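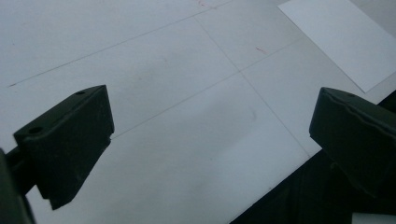

Folie 1: Helle Fläche mit Bleistiftraster

Sprechernotizen, Gisela Brandes, 5. März 2025

Kurz warten, bis alle sitzen. Dann gleich die Frage in den Saal: Wer hat zu Hause oder in der Werkstatt eine Arbeitsfläche mit aufgezeichneten Feldern? Und wer hält sich nach vier Wochen noch daran?

Meine These: Das Raster auf dem Tisch wird überschätzt. Die Ratgeber versprechen, dass jedes Ding seinen Platz findet, sobald man Linien zieht. Ich glaube das nicht. Linien räumen nichts weg.

Zum Bleistift: Die Striche sind blass. Von der Seite und bei weichem Licht muss man sie suchen. Wer beim Packen in Eile ist, sucht keine Striche. (Hier Garkasis erwähnen, deren Packtische haben 12 Felder, benutzt werden die vorderen. Nicht zu lange dabei bleiben.)

Große Felder oder kleine? Vasel empfiehlt 40 Zentimeter Kantenlänge. Eine Begründung habe ich in dem Heft nicht gefunden. Falls jemand eine kennt, bitte melden, ich meine das ernst.

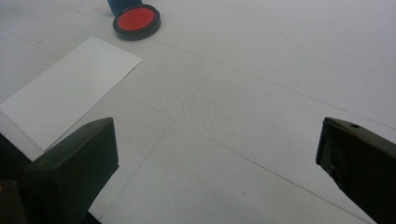 Folie 2: Feine Linien auf matter, heller Fläche

Zwei Sätze zur Oberfläche. Matt blendet weniger, das gebe ich zu. Ob man darauf besser Ordnung hält, hat mir bei Kocsis niemand zeigen können, nur einen Prospekt gab es.

Dann der Gegenvorschlag: erst im Juni entscheiden, bis dahin ohne Linien arbeiten und aufschreiben, was abends liegen bleibt. Kostet einen Block Papier.

Einwand aus der Runde wird sein: »Bei Firodbridge klappt es doch.« Antwort: Dort wird jeden Abend abgeräumt, mit oder ohne Raster.

Fragen. Wasser nachfüllen lassen.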